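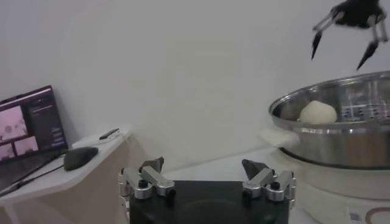
Trikwood Center adds steamed buns to winter cooking program

December 12, 2020

The Trikwood Center for Adult Learning has added a unit on steamed buns to its winter program in home cooking. The unit, titled Small Batch Steaming, opens to registered participants in the coming term and replaces the course in flatbreads offered in July.

Enrollment for the full winter program stands at 836, an increase of almost 100 over the previous term. The Center attributes the growth to demand for short courses that can be followed in a small kitchen with one electrical outlet and a modest amount of table space.

Participants will work with an electric steamer pot and a perforated steel insert. Buns are set in the insert with space between them, steamed under a lid, and moved to a plate for serving. The course guide recommends batches of three or four buns for a pot of household size.

"Many of our participants live alone or in pairs, and the recipes they find are written for a large family," said Ermira Todorova, director of programs. "We asked the instructors to begin with the size of the pot and work back to the amount of flour."

The dough is a plain wheat dough raised with yeast and left unfilled in the first session. Fillings are introduced in the second. Kamrul Kodikara, who wrote the unit, said that the plain bun was chosen so that participants could judge the texture of the dough by itself.

"A filled bun can hide a number of faults," he said. "With a plain one you look at the skin and you press the side, and you know whether the dough needed another ten minutes before it went in."

The written guide also gives attention to the layout of the work table. The pot stands in the middle, with the serving plate on one side and a clear place on the other where the lid can be laid flat. Participants are asked to follow this arrangement before switching on the pot, and to keep power cords away from the front edge of the table. 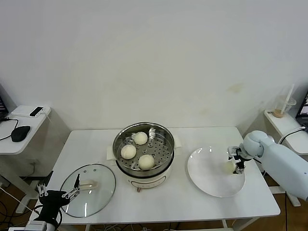
Materials and equipment

A list of ingredients will be mailed to participants one week before the first session. Those who own a stovetop steamer may use it in place of an electric pot, and the guide contains a separate page of timings for this purpose. Squares of parchment paper may be placed under the buns if the insert is known to stick.

A limited number of pots may be borrowed from the Center's equipment desk on presentation of a current registration card. Loans are for the length of the unit. Pots should be returned clean, with the insert and lid.

The Center has offered instruction in cooking since 1966. Its winter program this year also includes units on soups, preserved vegetables and rice dishes. The soup unit, led by Rami Karaki, is full, and a waiting list has been opened.

Registration

Small Batch Steaming consists of 2 sessions. Registration is open to all adult residents of the Bandara and Stornov districts. Questions about fees and loans should be directed to Kasun Uddin at the registration office.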